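Pritchard Facilities and Supplies Desk
Ticket: Play food and serving plates, surface condition and sorting
Category: Furnishings and learning materials
Site: Wandine
Priority: Normal
Status: Closed, with one follow-up in December

Summary of request
The Wandine site reports that the white table used for the food sorting activity is marked and does not come clean with the standard wipe. The site also asks which plate each item belongs on, as the printed activity sheet and the storage bin label do not agree. Replacement of the foam pieces is requested if they cannot be cleaned.

Entry 1, opened by site
The table was wiped with the general surface cleaner at the end of the morning session. Dark scuffs remain on the left side and toward the center. The activity sheet calls for fruit on the green plate and vegetables on the red plate. The bin label reverses the two colors. At the time of reporting, the orange was on the green plate, the potato-shaped piece and the eggplant were on the red plate, and the apple was on the tabletop. 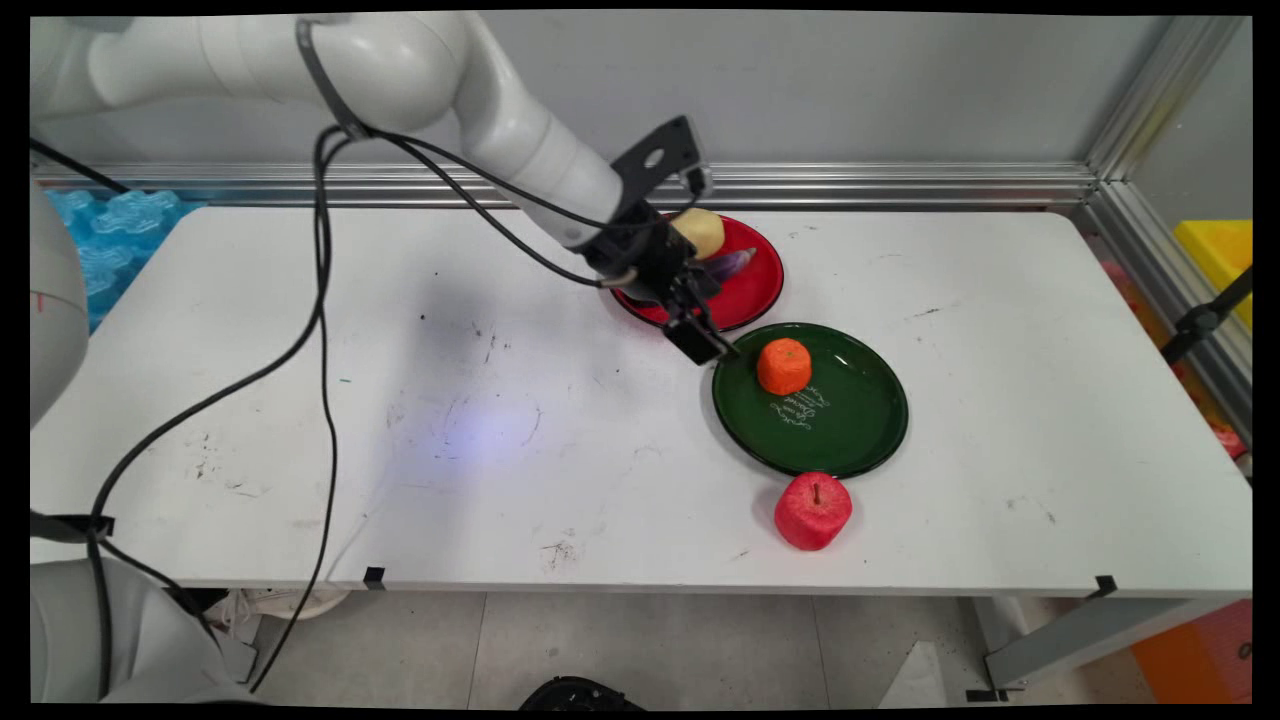 Wandine office: Please treat the bin label as the older of the two. We changed the sheet last term and did not reprint the label. We would also ask that the table not be replaced on account of the scuffs alone, as the last one took 11 weeks to arrive.

Entry 2, Supplies Desk
Noted. The activity sheet governs. A corrected label will be issued with the next Drolledmont delivery. Until it arrives, the site should cover the old label with plain tape and write the plate colors on it by hand.

With regard to the table, the site is asked to try the following before any further request is submitted:
Clear all plates and food pieces from the surface.
Apply Zalley cream cleaner to a damp cloth. Do not pour it directly on the table.
Work on one scuff at a time with light pressure.
Rinse with clean water and dry with a second cloth.
Abrasive pads are not approved for this surface. If a mark remains after 4 passes, leave it and report its location.

Entry 3, site
Cream cleaner applied as instructed. The marks toward the center are lighter. Those on the left are unchanged after 4 passes. The site accepts the table as serviceable and withdraws the question of replacement. The glossy red plate was washed by hand with dish soap and returned to use.

A second point is raised. Staff setting up the activity have put all of the produce on one plate and asked participants to move the fruit across. The activity sheet instead starts with every piece off the plates. The site asks whether both versions are permitted.
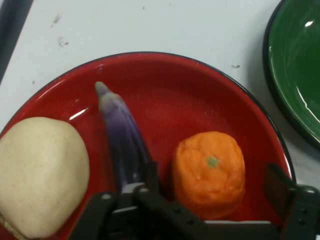 Question from site: May a session begin with fruit and vegetables together on the red plate?
Supplies Desk: Mixed starts are permitted, provided the fruit is on the green plate when the session ends and the session record notes which version was used.

Entry 4, Supplies Desk
Guidance on the foam pieces is added at the request of the site. Foam produce should be wiped with a barely damp cloth and left to air dry on a rack. It should not be soaked, and it should not go back into a closed bin until fully dry. Smooth pieces may be washed with the plates. Pieces that shed or crumble are to be withdrawn and listed on the monthly return.

Resolution
Label correction approved. Table retained. Foam pieces retained pending the monthly return. Both starting arrangements accepted.

Follow-up
Site to confirm receipt of the new label in December and to discard the taped one.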